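Ticket: kitchen demo stops after reset
Site: Dorau, visitor room
Raised by: Corrado Amato
Priority: 2

Open day in February. The simulated kitchen ran fine for the first group. From the second group on, pressing Reset moved the arm to its start pose but the bowl task never began. Status bar stuck at 80%. Restarting the viewer did not help.

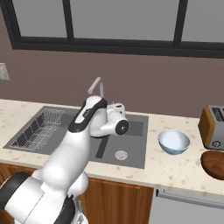
Simulator view, arm over the sink, bowl on the counter to the right.

09:40 Logs show the old session still holding the task queue. Closed it by hand and the task started.
10:15 Same fault again after around 9 resets.
10:30 Set the session timeout to 2 seconds. No stops since.

Left open until Ornent confirm the timeout is safe to keep.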